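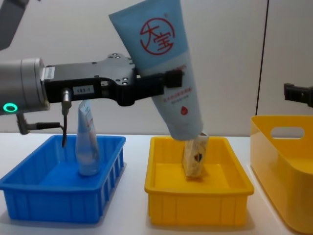 Every September somebody posts the same advice about sorting out your toiletries, and every September I ignore it. This year I gave in, mostly because the shelf over our bath had started to bow. The version doing the rounds is the two-tray method: one colour for things you use daily, another for things you don't, and the whole lot decanted out of the cupboard on to a table first. So, trays. Yellow and blue. A big light blue tube of Dabao (大宝, the red circle is hard to miss) going cap down towards the yellow one, next to a paper packet, and a clear bottle by itself in the blue. I have questions.

First question. Who decided it had to be trays? The Kosley people sell a set and the Kosley people wrote the guide, so I can guess. A shoebox has sides. A roasting tin has sides. I've kept plasters in a biscuit tin for years and never once thought the tin was letting me down.

Second question, and this is the one that bothers me. Yellow for daily, blue for occasional. Fine. Where does hand cream go in spring? I use it from the first cold week until the clocks change and then I forget it exists. The guide says "move items between trays as your routine changes". My routine is that I don't move items between trays.

Standing tubes on their caps, though. I've been told all my life that this gets the last bit out. I'm prepared to believe it for ketchup. With a thick cream in a wide flat-ended tube I have my doubts, and you need something beside it to lean on or over it goes. A packet does the job until you take the packet out.

Salim Kariuki replied to say I should cut the end off the tube with scissors when it runs low and scoop out the rest. Yes, Salim, and then what do I do with an open tube? He says a clothes peg. I now have a clothes peg in the bathroom, so that's one more thing on the shelf than when I began.

For anyone asking what the guide costs: the guide is free, the trays are not. There's a "starter bundle" from Ornlow as well, which is the same idea with lids. Lids on a thing you're meant to open twice a day. Somebody got paid for that.

I will give them one point. Getting everything out on a plain white table does make you look at it. In the cupboard it's just a wall of bottles and you grab whatever is at the front. Out in the open I could see how many things I'd bought to replace things I hadn't finished. I didn't enjoy it.

Second point against. The guide claims a sorted shelf "saves 400 minutes a year". I'd love to know who stood there with the stopwatch. If I spent an entire Thursday evening on this, and I did, then I'm already well into those minutes and I haven't washed my face yet.

A couple of you have asked about clear bottles. Mine all look alike once the label goes pale, and it always goes pale, bathrooms are steamy. The advice is to print new ones. I own a roll of masking tape and a biro. If it says SHAMPOO on it in bad handwriting it is still shampoo.

Also, please stop sending me the Stotora rotating stand. I've seen it. Anything tall goes on the outside, you spin it, and there's your mouthwash in the sink.

Someone in the replies has counted her whole bathroom and got to 486 items including cotton buds. I think including cotton buds is cheating. Someone else said cotton buds are the whole point. I've muted that bit of the conversation, you're welcome to carry on without me.

Update, as promised. Daily tray is holding up. It lives by the sink and things do mostly go back in it, because it's nearer than the cupboard and I'm lazy. Occasional tray has a comb in it, a bottle I can't identify, and post. I've no idea how the post got there.

Would I pay for the set? No. Would I use a tray again? One, probably. Any colour. I'm not running a system, I just want the toothpaste to be where I left it.

If anybody has tried the Mac an tSaoi soap dish with the drain holes, tell me whether it drains, and into what. The photos on their site are all of a dish with no soap on it.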